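Menari Kapsel-pH-Messsystem für die Speiseröhre

Katheterfreie Langzeitmessung der Säurebelastung im distalen Ösophagus. Das System besteht aus Messkapsel, Einführhilfe und Empfänger und wird in gastroenterologischen Praxen und Funktionslaboren eingesetzt. Hersteller ist Jondetti, den Vertrieb an Kliniken übernimmt Brzozowska.

Anwendung

Die Kapsel wird endoskopisch platziert und überträgt die Messwerte per Funk an den Empfänger, der am Gürtel oder an einem Schultergurt getragen wird. Mahlzeiten, Liegezeiten und Beschwerden gibt der Patient über drei Tasten ein. Essen und Trinken sind während der Messung wie gewohnt erlaubt, auch Zwischenmahlzeiten. Jede davon ist mit Beginn und Ende einzutragen.

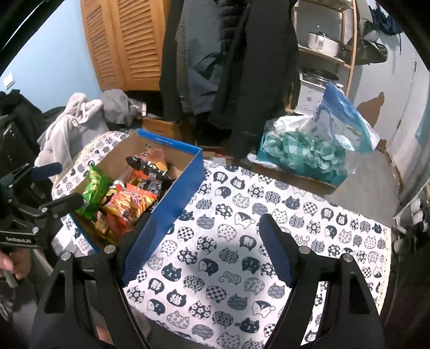 Technische Daten

Messkanäle: 2
Gewicht des Empfängers mit Akku: 53 g
Kalibrierung: Zweipunkt, mit beiliegenden Pufferlösungen
Datenübertragung zum PC: USB-Dockingstation
Auswertung: Menari Report, deutsch und englisch

Lieferumfang

Empfänger mit Tasche
2 Schultergurte
Dockingstation mit Netzteil
Patiententagebuch, Block
Kapseln und Einführhilfen sind Einmalartikel und werden getrennt bestellt.

Hinweise

Nicht anwenden bei Herzschrittmacher, Ösophagusvarizen oder bekannten Strikturen. Bis zur Ausscheidung der Kapsel keine MRT-Untersuchung durchführen.

Beratung und Vorführgeräte: Csenge Oláh, Produktbetreuung Funktionsdiagnostik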